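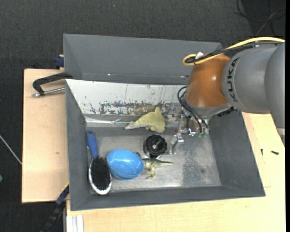 Two gray bins and the KUKA arm.

July, evening

Third day without proper pressure upstairs. The gauge at the tank was reading normal at breakfast and dropped to almost nothing while the washing machine filled, then came back slowly. The pump did not short cycle. It ran long, which points away from the tank and toward supply or restriction. I wrote down the times on the back of the feed store receipt and have copied the ones that matter here.

6:40 a.m. Pump on, one tap open in the kitchen. Pressure held.
7:05 a.m. Pump on, washing machine filling. Pressure fell steadily for four minutes.
7:20 a.m. All taps closed. Pump still running. Shut off at 7:31.

Eleven minutes to recover a tank that size is too long. In the spring it took three.

The well record is in the kitchen drawer and gives a total depth of 200 feet, with the static level at 22 feet when it was drilled. I have never been sure how much to trust the second number. The driller came over from Umholm in what the record calls a wet season, and the creek at Rusirach was apparently over its banks the same week. I dropped the weighted tape after lunch and got a wet mark slightly below the drilled figure, which for July is good. So the water is there. That took the worst possibility off the list and I was in a better mood for an hour.

Next was the sediment filter. I changed it in April and it should have lasted until fall. Closed the valve on the house side, bled the housing, unscrewed it with the strap wrench. The cartridge was orange on the outside and a sort of dark tea color about halfway in. Some fine grit at the bottom of the bowl. I rinsed the bowl and rubbed the grit between my fingers - it was gritty in the way sand is, with no slime, so probably not iron bacteria. Put in the spare cartridge. Greased the O-ring, which had a flat spot on it but no crack. I will buy two next time.

With the new cartridge in, recovery came down to seven minutes. Better, still wrong.

Drove to Dundden for a gauge. The old one has a needle that sticks near the bottom of its travel, and I wanted a second reading from the other side of the filter so I could see the drop across it. The man at the counter wanted to sell me a liquid-filled one. I bought the plain one and then thought about it all the way home. The fitting on my line is a quarter inch and the plain gauge was a quarter inch, and that was the end of the argument as far as I was concerned, but the needle on it shivers whenever the pump runs and I can see his point.

Installed it ahead of the filter with five turns of tape. It dripped. Took it out, cleaned the threads, used fewer turns, and it stopped dripping. With a tap running the two gauges agreed closely enough that I no longer suspect anything between them. The restriction, if there is one, is upstream of the first gauge. That leaves the check valve, the drop pipe, the pump itself, or a leak underground between the casing and the house.

For the leak, the test is simple. Pump off at the breaker, house valve closed, watch the gauge. I started at 3:10 p.m. and went out to pick beans. At 4:10 the needle had not moved that I could see. Tapped the glass and it still had not moved. No leak on the tank side of the check valve, then. The line from the casing is not cleared by this, depending on where the valve sits, and the record does not say where the valve sits. I have a memory of it being at the tank tee, but the fitting there is painted over and I did not want to start scraping at it with supper to cook.

The pump is a Lockyer, half horsepower, older than my time in this house. Measured the current at the control box with the clamp meter while it was running. It was under the plate value. A motor drawing low while moving little water usually means it is not doing much work, so either the impellers are worn or water is going back down the well through a hole in the drop pipe. I put my ear to the casing with the cap off and could hear something like a shower running far down. I am fairly sure of that. I went back twice.

A hole in the drop pipe would explain all of it. It would also mean pulling the pump, and according to the record that pump hangs at 178 feet. I do not have a tripod or a third pair of arms. Called the well company in Umholm before they closed and was told the end of next week, possibly sooner if another job falls through. Asked whether they would reuse the pipe if only one section was bad. They said they would look at it when it was on the grass.

Until then: no washing machine and bath together, garden by hand from the rain barrel, one tap at a time. The beans had first call on the barrel tonight and the squash got what was left. The barrel is a third full. Filled 15 of the one-gallon jugs from the kitchen tap while the pressure was up and lined them along the pantry floor.

Humid all day, wind from the south after noon, clouds piling up past the ridge with no rain out of them. The hens are off their feed in the heat. Found the leak in the coop gutter I was looking for in June - a seam, two inches from the downspout, and it needs sealant I do not have.

To do tomorrow: scrape paint off the tee, find the check valve. Look for the original pump receipt. Cap back on the casing properly, with both bolts.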